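How to check the flood risk for one address before you sign anything

Updated 2025-09-27

Quick version, I'm writing this between two house viewings. Did this in July for a place in Flerberg and again last week for Tultberg. Takes an evening. You need the address, the ground elevation if you can get it, and something to write on.

1. Start with the official flood map

Type in the address, not just the town. Zoom all the way in. Write down the zone code and the date of the map. The date matters a lot, some panels are older than the houses on them. The one for Flerberg was drawn before they paved the whole upper end of the valley.

If the line runs through the yard but misses the house, treat it as in. Lines on maps are drawn with a fat pen.

2. Get the elevation

Floor height, not street height. Ask the seller for an elevation certificate. No certificate? The county terrain viewer will give you ground level, then measure from the ground up to the lowest floor. Basement counts as a floor. So does the crawl space if the furnace is in there.

Compare with the base flood elevation on the map. Same units!! I mixed feet and meters the first time and thought I was on a cliff.

3. Look at rain seperately

River maps mostly don't show water that comes down the street in a cloudburst. Look for a stormwater or "surface water" map. Vosonon has one, Tultberg doesn't, so there I went by contour lines. Find the low spot on the block. If your driveway slopes toward the garage, write that down too.

4. Add the future

Most climate viewers let you pick a decade and a warming level. Run it twice: 2 degrees, then 3. Use 2 as your normal case and 3 as the bad one. Don't go below a 50 year horizon if you plan to stay or pass the place on. If it's near the coast add sea level, usually a separate layer with it's own checkbox.

Save a screenshot of each. The viewers forget your settings.

5. Ask for the claims history

Seller first, in writing. Then the insurer. Then the neighbors, who will tell you more than both. Osamu Iwasaki two doors down from the Flerberg house had the high water marks penciled on his garage wall, with years.

6. Get a quote before the offer

Not after. Mine came back at 1,476 a year with the basement and a lot less without it. Ask what the deductible is and whether there's a waiting period. Often there is, so don't leave it to closing day.

7. Put it on one page

Zone, map date, floor height, low spot, 2 degree result, 3 degree result, quote. One page per house, same order every time. Tape it inside the folder.
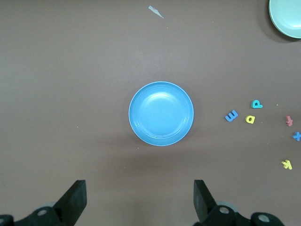
Blue plate, with a bit of the green one.

If two of the lines look bad, get a surveyor out. If the floor is under the base flood level and there's past claims, I'd walk.

Dursun readers: your county moved the terrain viewer, old link is dead. Look under Land Records, then Maps. Needs a login now but the guest one works.

Will add a bit on sump pumps when I get time.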